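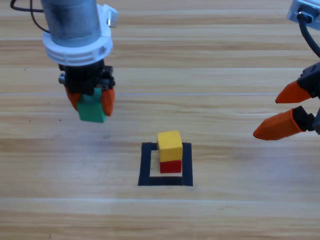 Mahsa Tabrizi

Birkby stacking blocks and Midham tabletop
Item no. 897

The Birkby is a plain wooden cube for stacking and sorting. The green is a matte teal-green, closer to blue than the old leaf green we used to sell, so if you are matching blocks from an earlier set please ask for a sample first. Blocks can be bought singly or by the bag, and a bag can be all one colour or mixed.

The faces are flat and the paint is thin. We went through several finishes before settling on this one. Gloss looked smart on the shelf but the blocks slid about once they were three or four high, and fingerprints showed on every side. The matte coat has a slight drag to it, which helps a tower stay where it is put.

The Midham top is sold separately. It is light wood in horizontal planks, with bands of pale tan, honey and a slightly darker brown. The grain differs from one top to the next and we can't pick out a lighter or darker one for you. It measures 147 cm along the planks and fits both the fixed and the folding Tikau legs. It will also sit on trestles.

Care
Wipe the blocks with a damp cloth and dry them straight away. Do not soak them or put them in a dishwasher. Wipe the top along the planks and use a mat under anything hot. Small scratches can be rubbed down with fine paper and given a little clear wax. Don't sand the blocks – the colour is only on the surface and bare wood will show at the corners.

Spares
Single blocks are kept in stock all year. Spare fixings for the Tikau legs come in packs with a key included. We no longer supply the old screw-on legs, but the holes in the Midham top are in the same place, so legs you already own should fit.

Delivery
Blocks go by ordinary post and usually arrive in around 7 working days. The top comes by van from the Mthembu warehouse and needs two people to carry it in. Check it before you sign. If a corner has been knocked, write that on the driver's sheet and send us a photo within 3 days.

Unused blocks can be returned in their bag. Tops can be returned if no legs have been fitted. Orders placed before noon are packed the same afternoon, except in June, when we close for stocktaking.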